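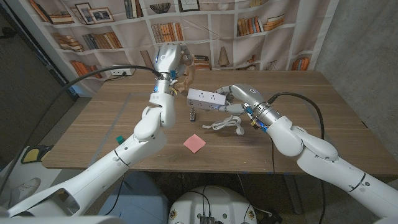 So I've had the Hundance two-arm kit from Tridstead on loan since March, and people keep asking if it's worth the money. Short answer: if you like fiddling, yes!

Setup took me most of a Saturday. The arms bolt on fine, but the cables are the annoying part — they loop out wide from the wrists and you have to leave them plenty of slack or the elbows tug at them. I also wish the manual had more pictures (it's 80 pages and I counted 5).

What won me over is desk clutter. Power strips, cords, plugs, crumpled paper, all the stuff that never sits the same way twice. One hand can hang on to a power strip and keep it level while the other one deals with something else, and I could watch that all day. Loose cord is still its weak spot. I ran the same cord pickup 30 times and it missed often enough that I stopped and made a sandwich.

The blue lights on the wrists are nice, by the way. Easy to see from across the room.

Support has been good. I wrote in about a stiff finger joint and Amirul Siregar got back to me before lunch with a fix that worked. The extra finger set is 300 dollars, though, and that stings a bit. I'm holding off until I've tried the Halim grippers, which should get here next week.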